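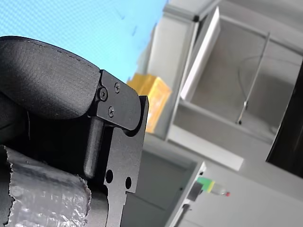
Chapter 6
How Things Are Held Together

Reading time: 19 minutes

If you have ever pulled a kitchen chair up to the table and felt one leg wiggle under you, then you already know something about joints, and you knew it well before you opened this book. The wood in that leg may be as sound as the day it was cut. What has let go is the place where the leg meets the seat, and when something in a house gives out, it is very often at a meeting place of that kind.

In the last chapter we spent a good long while on single pieces: how a board bends, how a wire stretches, how much a brick can carry before it cracks. Now we get to put pieces together (my favorite part of the course, I'll admit), and you will find that two strong parts can easily make one weak object.

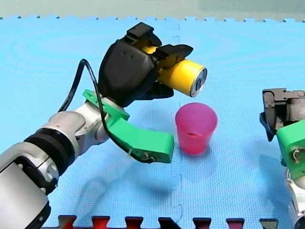
Let's begin with the oldest way, which is tying. A rope lashing asks for no drill and no glue, and it has a lovely habit of giving a little before it fails. The footbridge at Clernetthorpe, which we will come back to in Section 6.4, was lashed for its whole length and carried 400 loaded carts in its first summer. Its builders walked out every July and tightened the cords by hand, and I think there is a lesson in that for anyone who likes to build a thing and then forget it.

Nails came next for most people, and then screws. A nail holds mostly by friction, since the wood it has pushed aside keeps squeezing back on it. A screw holds by its thread, and it can be taken out again, a kindness to whoever has to do the repairs. 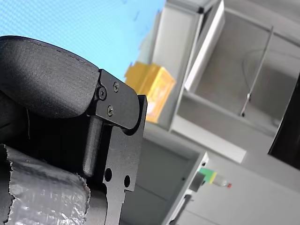 Figure 6.1 Small black screws in a flat metal plate, with two round holes lower down.

Then there are the joints that need nothing added at all. A dovetail in a drawer, a tongue and groove in a floor, the pieces of a jigsaw puzzle: in each one the shape does the holding. Push on it one way and it slides apart without a fuss; pull on it another way and you could hang from it.
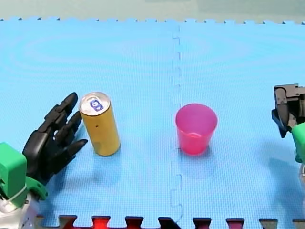 Before you read on, try the warm-up. Cut two strips of cardboard, join them any way you like, and hang a paper cup from the end. Add 100 paper clips, then keep going until something lets go. Write down where it failed, and draw it too, even if you draw as badly as I do.

Words to know: lashing, friction, thread, dovetail, shear

Get new chapters by email. You can unsubscribe at any time.

Related chapters
The Purkia Roof: Joints in Wet Weather
Glue, Paste and Pitch
Dramani Basket Weaving
Testing a Hinge 1,000 Times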